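Last updated in September, for the Vustik tabletop loom, folding version. If yours is the older one that doesn't fold, skip steps 4 and 5 and come back in at "Tying on."

## Part 3: Getting the warp on

Okay, you've got the loom unfolded and both side locks are clicked in. If you only heard one click, go back to Part 2, because the left lock likes to sit halfway and feel finished when it isn't. I wove half a scarf that way once and wondered why my edges were wandering.

I'm going to walk you through a plain scarf warp, since that's what most people make first. The numbers are for a medium wool. I use Karach two-ply because I have a whole shelf of it, but anything that feels about like sock yarn will do. Please don't start with mohair. I know it's pretty!

### What you'll need

- The loom, unfolded and locked
- The warping peg and its clamp (in the cloth bag with the spare dowels)
- The long hook, the flat one with the notch
- Your yarn, wound into a ball or on a cone, never straight from the skein
- Scissors
- A roll of brown paper or a stack of old wall calendars
- Two clamps for the loom itself

The box comes with one loom clamp and you really want two. Any hardware store clamp with a rubber face is fine.

### Setting up the space

1. Put the loom at one end of a table with the **back** beam hanging just over the edge. The back beam is the one with the ratchet on the right-hand side.
2. Clamp both feet down. Snug is enough. If you crank the clamps until the wood creaks, you'll leave dents, and I have the dents to prove it.
3. Fasten the warping peg straight out from the loom, as far away as you want your warp to be long. For a scarf I go 7 feet, which leaves enough for fringe and for the bit at the end you can't weave.

A bare table is slippery, so I like to put a cloth down first. Felt is great, an old blanket is fine, and a vinyl tablecloth is worse than nothing. Smooth it out toward you before the loom goes on, or you'll be chasing a wrinkle under the feet all afternoon.

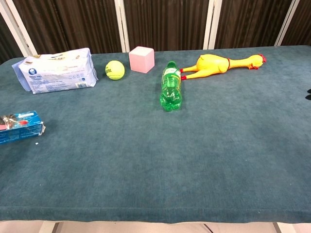 Give yourself room to walk, too. You'll be going back and forth between the loom and the peg a lot, and the dog bed, the chair and the basket of yarn will all find their way into that path. I do my warping in the morning, when the light in my place in Mavetthorpe comes in from the side and I can see which slots I've missed.

> **Note:** If you don't have a table long enough, clamp the peg to something else at the same height. A bookcase works. So does a windowsill. The height matters more than you'd think, because a peg that sits low will give you one edge longer than the other.

### Threading the slots

4. Check that the heddle is resting in the middle notch. It should stand up by itself. If it leans, the folding arm isn't all the way down.
5. Push the folding arm down until the painted mark disappears.
6. Find the center of the heddle. Mine has a little dot of nail polish there, and I suggest you do the same the first time you work it out.
7. Count out 19 slots to the left of center and start there. You'll finish 19 slots to the right, and with the center one that makes 39 altogether.
8. Tie the end of your yarn to the back rod with a plain double knot.
9. Push the hook through the first slot, catch a loop of yarn, and pull it through to the front. Walk the loop to the peg and drop it over.
10. Go back, pass the yarn around the back rod, and pull the next loop through the next slot.

Keep going like that. The yarn goes over the rod for one loop and under it for the next, and after a few trips your hands get the rhythm and you can listen to the radio. Try to hold the same tension all the way across. I don't pull the yarn tight, I just take the droop out of it, and if I catch myself strumming it like a guitar I know I've gone too far.

> **Caution:** The hook has a sharper tip than it looks. Don't leave it sticking out of a slot while you walk to the peg, and don't put it in your mouth (yes, I did, and yes, I bit it).

If you run out of yarn in the middle, cut back to the rod and tie the new ball on **at the rod**. A knot out in the length of the warp will catch in the heddle later, and it will pick the worst moment.

### Changing colors

You can skip this if you're using one color. For stripes, cut the old color at the back rod, tie it off, and tie the new color on right beside it. Wide stripes are the easiest. Thin ones look lovely but you'll spend your whole Thursday evening tying knots.

I usually do a pale middle with a dark edge on both sides, partly because dark edges hide a lot of sins. The Tôn pattern card that comes with the loom shows a stripe layout on the back, but watch out, the first printing has it upside down. If your card is green, turn it around.

### Winding on

11. Tie a scrap of yarn loosely around the whole warp, a hand's width from the peg. Then cut the loops at the peg end and hold the bundle firmly.
12. Lay your first sheet of brown paper against the back beam. It should be wider than the warp on both sides.
13. Turn the ratchet handle slowly with one hand and keep a steady pull on the bundle with the other. The paper winds in with the yarn.
14. Stop after each full turn and give the bundle a gentle shake. Don't comb it with your fingers! Combing feels helpful and it makes the loose threads looser.
15. Add more paper before the last sheet runs out, with a bit of overlap.
16. Stop when the cut ends hang down a hand's length in front of the heddle.

A second person makes this much nicer. They hold, you wind. If you're on your own, wind a little, walk around and tug, wind a little more. It takes me twice as long and comes out fine.

> **Note:** Once the warp is on, flip the ratchet catch down until it bites. If you forget, the beam will unwind when you let go, and it's surprisingly loud.

### Threading the holes

Each slot now has two threads in it. One stays where it is and the other moves into the hole next door.

17. Start at the right edge. (Left is fine if you're left-handed, just stick with one direction.)
18. Take one thread out of the slot, and pull it through the hole beside it with the small end of the hook.
19. Carry on across, always using the hole on the same side of the slot.

Every 3 inches or so I stop and tie what I've done into a loose slip knot, so it can't slide back out if the cat comes by. Then lift the heddle and look through from the side. You should see one clean gap with nothing wandering across it. If there's a thread floating in the middle, it's in a slot when it should be in a hole, or you've crossed it with its neighbor. Fix it now. It takes two minutes at this point and an evening later on.

### Tying on

Pull the front rod up and over the front beam. Undo your slip knots one bunch at a time, starting in the middle, then the two edges, then fill in between. Each bunch goes over the rod, splits in two, comes up around both sides and ties on top with half a knot. Leave the second half for later.

When they're all on, close your eyes and pat the warp with a flat hand. Soft spots are easier to feel than to see. Tighten those bunches, pat again, and only then finish the knots with a bow. I leave bows because I nearly always have to go back to one.

### If something's off

**The edges are loose and the middle is tight.** Your paper was too narrow and the edge threads slipped off it. Unwind to where it happens and put in wider paper.

**The heddle won't stay up.** Look at the upper notch for wood dust. A dry toothbrush clears it.

**One thread snapped.** Leave it. Part 4 has a section on hanging a replacement off the back with a weight, and it's less scary than it sounds.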